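A Small Country Also Has a Border
By Benedek Kozma
02/02/2021
66 shares | 4 comments

When people in Nuvville ask me what I think about foreign policy, they usually want to know which side I am on. I have lived in this country long enough to understand the question, but I still do not like it. A treaty is not a football match.

My complaint today is with the way our politicians speak about alliances. In September, I went to a public meeting in Darkville, where two candidates talked for a long time about loyalty. Mr. Thakur said that America must stand by its friends without any condition. Mr. Kellum said the same thing, only louder. I waited for one of them to say what a friend may expect from us, and what we may expect from him. It did not come.

I was born in a small country. We learned at school that large nations made us promises, and that each promise was kept until it became expensive. For this reason I do not trust warm words very much. I prefer a short text with clear duties — who sends help, how much, and who votes on it.
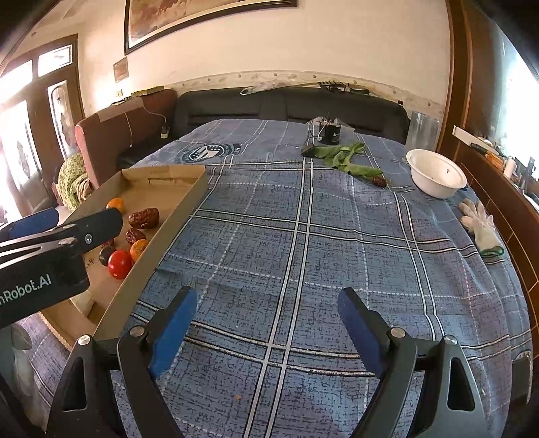

Blue plaid bedsheet, with fruit in a cardboard box lid.

Some readers will say that this is cold, and that shared values must come before paper. I agree that values matter. But values do not tell a soldier where to go, and they do not tell Congress what to pay. If we believe in an ally, we should be ready to debate the agreement in the open, every few years, and renew it with a real vote.

Such a debate would also be good for the ally. A promise that depends on one president can be taken back by the next one. A promise that was argued over and then approved is harder to throw away, and the people across the border can plan their lives by it.

I wrote this to both candidates after the meeting, in a letter of around 400 words. Mr. Kellum's office sent me a form to make a donation.

Comments (4)

marla_t: Good piece, but Congress can't agree on lunch. You want them to renew treaties?

OldDarkville: I was at that meeting. Thakur did mention conditions, near the end, when people were leaving.

B. Kozma: Thank you, I left before the last questions. I would be glad to know what he said.

OldDarkville: Something about trade. It was short.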